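Teaching an Arm to Shrug

I have spent most of December on one question: should a robot know when it doesn't know?
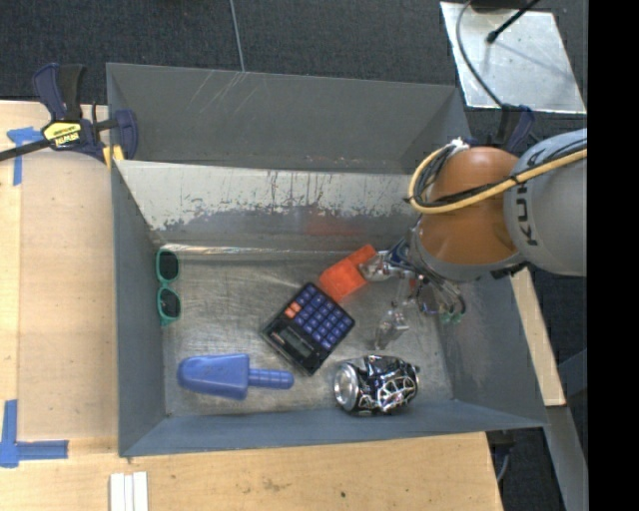 The setup, briefly

Bin picking is the least glamorous job in robotics. You put things in a bin, the arm takes them out, you put them back in. The arm has no idea you are wasting its life, and after a few weeks you aren't sure which of you is the test subject.

My own bin is a metal thing that has clearly lived a little. Into it go items with nothing in common except that I can afford to have them crushed: a calculator, a toy shovel, green sunglasses, a beverage can that has already met its fate. The software looks, proposes a batch of possible grasps, scores each one and goes for the winner.

The scoring part is a network we call Skendudach, a name that started as a typo in a folder and is now in a paper draft, so we're stuck with it. It takes a candidate grasp and returns a number between zero and one. High number, good grasp. In theory.

The trouble with confidence

In practice the thing is a terrible judge of its own abilities. It will hand out a glowing score to a grasp that pinches the very tip of a lens, miss, and then give the same grasp the same glowing score again. I have had coworkers like this.

I put up with it for a while by adding a rule: if a grasp fails, don't try that spot again. This works fine until an object rolls, at which point the forbidden spot is now bare metal and the object is sitting somewhere else, unprotected by my clever rule.

What I wanted was a second number saying how much the first number should be believed.

The method, such as it is

There are elegant ways to do this. I used the other kind. We trained several copies of the scorer on the same data with different random starts, then let them all vote. Where they agree, fine. Where they squabble, the arm treats the whole grasp with suspicion and knocks points off its score.

If every candidate on the table comes out looking bad, the arm doesn't pick at all. It nudges something instead, a short sideways push near the middle of the pile, then looks again. I call this the shrug. Fung-ping Leung, who wrote most of the motion code and has better taste than I do, calls it "exploratory perturbation" and has asked me to stop saying shrug in meetings.

The training data came from 2,000 grasps on our older rig, the one we named Thibodeau. All of it was gathered before I touched anything for this project, which means I can blame the data if I need to.

What happened

I ran 200 attempts, 100 with the voting and the shrug turned on and 100 with the plain scorer. Same objects, same bin, dumped fresh each time by me, from a bucket, with the dead eyes of a man who has done it before.

The voting version dropped fewer things. It was also slower, because it kept shrugging. Most of the gain came from flat objects, the calculator in particular. The plain scorer loved to go straight down on its face, where there is nothing to hold. The voters disagreed loudly about that, so the arm either went for an edge or gave the poor thing a push.

The sunglasses were a draw. Green frames, dark lenses, and a depth camera that sees a pair of shades as a rumor. All the copies of the network were equally wrong about them and in complete agreement, which is the known weakness of asking a committee whose members all went to the same school.

The can did something odd. On smooth cans the two versions behaved alike. On the crushed ones, the voting version shrugged a lot, and twice it pushed the can into a corner where no finger could get behind it. Both of those went down as failures. I had been pretty proud of the push direction up to then.

Things I'd do differently

Pushing toward the middle of the bin instead of away from it seems obvious now. Fung-ping pointed this out in a comment on the code, dated before I ran the experiment. I have replied to the comment.

I'd also like to cap the shrugs at 2 in a row. Without a cap, the arm can get into a mood where it pushes, looks, dislikes what it sees and pushes again, and I stand there at four in the afternoon watching a very expensive machine fidget.

The log files are a mess but they're on the group drive under Milteo if you have access. The push code is in its own branch. Don't merge it yet, the corner thing is still in there.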